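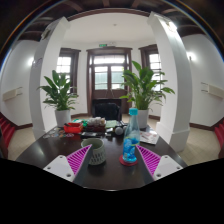 Florêncio Amaral

Ticket 3581
Product: Purby flatbed knitting machine, standard gauge, second-hand
Category: Dropped stitches / carriage jams
Status: Solved, left open for the row counter

Original message

Hello all! I've had my Purby for a few weeks and I'm already completely smitten with it, so please read this as a cry for help from a happy owner. It came without a manual, without its original box and with a carrier bag of bits, some of which I've now identified.

The trouble is dropped stitches on the left half of the bed. I cast on, knit a few lovely even rows, and then stitches start falling off the needles between the left edge and the middle. The right half is perfect. I mean really perfect, I keep showing people. On some rows the carriage also goes stiff as it travels left, and once it stopped dead and I had to use the release lever and lift it off.

Set-up: the machine is clamped to the dining table, a dark wooden one with a glossy top. The yarn is Favholm four-ply wool, wound and waxed. Tension dial on 7, plain stocking stitch, no punchcard. Claw weights at both edges.

Already tried: brushed the fluff out of the bed, oiled the rails, swapped two needles whose latches were sticking. No change.

What should I look at next?

Reply from Ketsara Bunnag, Purby owners' helpdesk

Hello Florêncio, and welcome. Could you pull out the needle retainer bar (the long metal strip that slides in from the end of the bed, with foam along it) and tell us what the foam looks like? On a machine of that age it has very often gone flat or turned to crumbs. When it does, the needles ride up as the carriage passes and you get drops and jams of the sort you have.

Two more questions. Are the same needles dropping every time, or does it wander? And does it still happen with the dial set one number looser?

Please don't force the carriage when it goes stiff. You can bend a needle butt that way, and then you're chasing a second fault as well.

Log, Thursday

10:15 Retainer bar out. It took pliers and a good deal of muttering. The foam at the right-hand end is flat but all there. On the left it's brown dust and glue. I was absurdly pleased to see this!

10:40 Scraped the channel with a wooden lolly stick and got the old glue off with white spirit on a rag. Windows open.

11:30 Cut a new strip from draught excluder foam, as a stopgap until I can get the proper thing. Bar back in, foam side down, needles pushed down with a ruler as it slid along.

11:50 Test piece, dial on 7. Much better! The carriage glides. But I'm still losing a stitch here and there on the left, and now that there are fewer of them I can see which needles they are. It's 23 left, every time, and sometimes the one next to it.

12:10 Dial up to 8. Needle 23 still drops. So it isn't the dial.

14:00 Swapped needle 23 for one from the far end of the bed. Still drops! And the old needle 23, now at the end, knits beautifully. So it isn't the needle either, and I'm having a wonderful afternoon.

Reply from Valtteri Lehtinen

Swapping the needle was the right test. If the fault stays in the same slot, look at the slot. Take the needle out and shine a torch down it from the side. You might find a scrap of old foam, a snapped-off latch, or a gate peg leaning over. Compare it with the slot next door.

Also, the draught excluder will get you by, but it tends to be denser than the proper foam. If the carriage starts to feel heavy again after a few evenings, that's your culprit. Hekar sell a refill strip that fits this bed. You stick it into the old metal bar and put the ribbon over the top.

And check your clamps. If one is a lot tighter than the other, the bed can twist a little. It doesn't take much. Slacken both, set the machine down flat, and do them up a bit at a time, turn and turn about. On a polished table I put a square of felt under each clamp foot. It saves the finish, and it stops the machine creeping when you knit fast.

Log, same day

16:20 Torch. The peg between needle 23 and its neighbour is leaning to the left. It's tiny, you'd never see it from above. Valtteri, you are a marvel.

16:35 Padded the pliers with masking tape and eased the peg upright, very gently, checking against the neighbours after each nudge.

16:50 Slackened both clamps. The left one was far tighter, which will be me leaning on it every time the carriage jammed. Felt squares cut from an old hat. Both clamps done up evenly.

17:10 Cast on from end to end of the working needles, dial on 7. Knitted 47 rows. Not a single drop! I whooped and frightened the cat.

Reply from Tiago Seixas

Great result. For anyone who lands here with the same thing, I'd do the checks in this order:

Retainer bar foam
Clamps
Needle latches
Swap the suspect needle with a good one
Look at the slot and pegs if the fault stays put
Yarn mast and tension last, if the drops are all over the bed

I'd add one about weights. Florêncio has claws at both edges, but on a wide piece the middle wants some pull as well. Move them all up every 20 rows or so, otherwise the edges go slack and you get loops that look just like a needle fault.

Follow-up from Florêncio

The Hekar strip came from Magalhães, the wool shop by the station, who had one in a drawer. Fitted it last night. The difference from my draught excluder is huge -- the carriage is lighter in the hand and the sound has changed too, more of a purr. I've knitted both sleeves of a jumper since then and am halfway up the back.

One for later, and the reason I've asked for the ticket to stay open: the row counter sticks when it should roll over to the next ten. It trips fine on the way up to nine and then needs a poke. Américo Baptista wrote to me to say his did the same and that he cured it by cleaning the little spring under the cover with a cotton bud. Has anyone else had that cover off? I can see 3 screws and I'd like to know whether anything is going to leap out when I undo them.

Reply from Ketsara Bunnag

Yes, the spring will. Put a tea towel over it while you lift the cover, and do it over a tray. Note which way the short leg faces before you take it out. It goes back in with that leg towards the carriage.

Leaving this open until you've had a go.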